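Tablecloths: Washing, Folding and Getting the Creases Out

Posted 26/01/2024

A cloth table cover takes more wear than most things in the linen closet. It gets spilled on, leaned on, dragged off and stuffed in a drawer until the next dinner. The notes below are for plain woven cloths in cotton or a cotton blend. Lace, linen with drawn work and anything with a coated back need their own handling.

Before the first use

Wash a new cloth once before you put it on the table. Most woven cloths come with a finish that makes them stiff and keeps water from soaking in, and they may shrink a little the first time. If you are buying by size, allow for this. A cloth that hangs 7 inches over the side in the store may hang 5 after a hot wash.

Dark and mid-tone colors such as teal, navy and rust should go in alone for the first two washes. Put a white rag in with them. When the rag comes out clean, the cloth can go in with the rest of the laundry.

Stains

Shake off crumbs outside first. Crumbs left in the folds turn to paste in the machine.

Grease: Rub in a drop of dish soap, leave it for 16 minutes or so long as it takes to clear the table, and rinse from the back.

Wine and juice: Blot with a dry towel. Run cold water through the back of the stain. Do not use hot water until the color is gone.

Candle wax: Let it harden and lift it off with a dull knife. Put a paper towel on each side and press with a warm iron. Change the paper as it fills up.

Coffee: Cold water, then laundry soap, then a normal wash.

Check the spot before the cloth goes in the dryer. Heat sets whatever is left.

Washing

Use warm water and a medium spin. A fast spin presses hard creases into a large cloth, and they are a nuisance to iron out. Do not fill the drum more than two thirds. We used Boto liquid for years and switched to the Fornik powder for whites. Either works. Skip the fabric softener, as it leaves a film that makes napkins and cloths less absorbent.

Take the cloth out as soon as the machine stops. Hold two corners, have someone else hold the other two, and snap it a few times. On a line, hang it over by a third and not by the edge, so the clothespins don't leave dents where they show.

Getting rid of fold lines

Fold lines are the most common complaint with cloths that have been stored since June. Ironing on a board works but takes a long time with a big cloth, and the part you have finished gets wrinkled on the floor while you do the rest. It is easier to do it on the table.

1. Lay a bath towel or an old blanket on the table where you will be pressing.

2. Spread the cloth with the fold line over the towel and mist it with plain water.

3. Press with a warm iron, working from the middle of the line to the hem. Lift the iron between strokes.

4. Move the towel along and do the next section. Check the tabletop with your hand as you go, and stop if it feels hot.

5. Smooth the cloth with your palms and look along it from the side. On a plain color a faint line can still show after the rest is flat, and it needs a second misting. 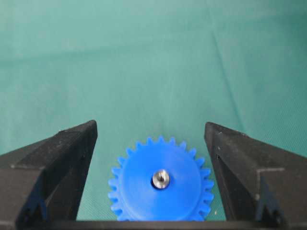 6. Leave the cloth in place until it is fully dry before setting anything on it.

Without an iron, mist the cloth in the evening, pull it straight and leave it overnight. Most light creases will be gone by morning.

Storing

Rolling is better than folding. Save the cardboard tube from gift wrap, cover it with clean tissue and roll the cloth around it with the right side out. A De Graaf closet rod bracket, mounted low inside a cupboard door, holds two tubes.

If you have to fold, fold in thirds and change the lines each time. Put the heaviest cloths at the bottom of the pile. The Flistemine shelf boxes we use are 28 inches long and take a rolled runner, but a full cloth has to be folded once to go in.

Make sure everything is dry before it goes away.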